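BEDSIDE TABLES: THE DRAWER TALK
Speaker notes, Cornham evening session, small furniture and small rooms
20 mins plus questions. Clicker is in the lectern, battery spare in my bag.

Start. Don't do the long hello. Straight in with hands up - who knows what's in their bedside drawer right now, without going to look? Wait for it. Then who'd be happy for me to open it? (laugh, hopefully)

Point one. Smallest bit of furniture in the house and it gets the least thought. People spend weeks on a bed. Then the bedside table is whatever was left over, a stool, a box, the thing from the old flat. Fine, but you use it first thing in the morning and last thing at night, half asleep, in the dark, with one hand. Say one hand twice. It matters for the drawer bit later.

Height. Top of the table level with the top of the mattress, or a touch under. Too high and you knock the water over. Too low and you're hanging out of bed looking for your glasses. Measure with the bedding ON. I got this wrong with the first Ljungberg one, measured the bare frame, had to send it back. Tell that story quick, it went on far too long at the Witato evening.

Width. Don't go by the photo on the website. Cut a sheet of newspaper to size, put it on the floor by the bed, live with it for 2 nights. If you tread on it every time you get up, go narrower.

Point two, one drawer or more. My view, and people argue, one is plenty. Second drawer fills up with chargers for phones you no longer own. Horkier do a two drawer and a one drawer in the same body and I've had both. Bottom drawer on mine had a hotel sewing kit, a dead torch, birthday candles. Never opened it from one year to the next.

Drawer has to open when you're lying down. Try it in the shop, crouch, reach sideways, don't stand over it like you're buying a chest of drawers. Knob or handle both OK. Push to open - not for me, I lean on it in my sleep and wake up with the drawer in my ear.

Check what it opens INTO. Bed frame, radiator, wardrobe door, other furniture. Someone always puts it where the drawer comes out three inches and stops.

SKIP THIS IF LATE: runners. Metal ones quieter if you keep the fluff out of them. Wooden ones, rub a candle stub along, does the job. Not furniture polish, it goes sticky.

Point three, the empty out. Main bit, slow down here.
- Everything out, onto the bed. Not the floor, you'll leave it there.
- Wipe the inside. Corners with a cotton bud. Damp cloth not a wet one.
- Leave it open a while to air. Go and make tea.
- Look at it empty. Really look, most poeple haven't seen the bottom of theirs since they bought it.
- Then put back only what you'd reach for in bed. Glasses, tissues, tablets, book, lip balm. Pen if you're a list person.

I've put 9 as the limit on the handout. It's a made up number, own up if asked. Works because you can hold it in your head. Ten things and you start rummaging.

The top: lamp and one other thing. Cup counts as the one other thing. If it's white, and everybody is buying white, rings show, so coaster or a tile. Tea is worst. Bicarb paste for old marks, try it round the back first.

Walls. Push it right up, otherwise things go down the gap. Skirting will hold some of them off a bit, so look at the back edge before you buy, a few have a cut out. Black marks on paint from moving furniture about - clean rubber first, then sugar soap, then paint, in that order.

Cost slide. Mine was 49 pounds and it's fine. You can spend a lot more and get the same box with a nicer knob. Knobs unscrew!! Buy the cheap one, change the knob.

Tally from the newsletter readers, 3,233 replies on what's in the drawer. Don't read the whole list. Read out tissues, foreign coins, single earring, keys to nothing. Stop there and let them shout out their own.

Close. Go home, open the drawer, empty it tonight before you get into bed. Next session is February, linen cupboards, sign up sheet by the door. Leave last slide up during questions, lights up, thank the hall.

Last slide:
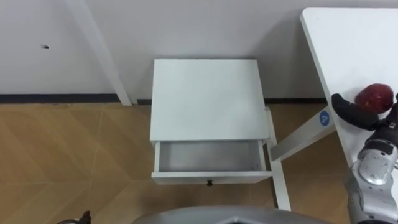

Mine lasted four days empty and then the foreign coins came back, but I did change the knob and I've stuck to the one drawer. Could you put the bicarb amounts on the handout next time? I guessed and it went like soup.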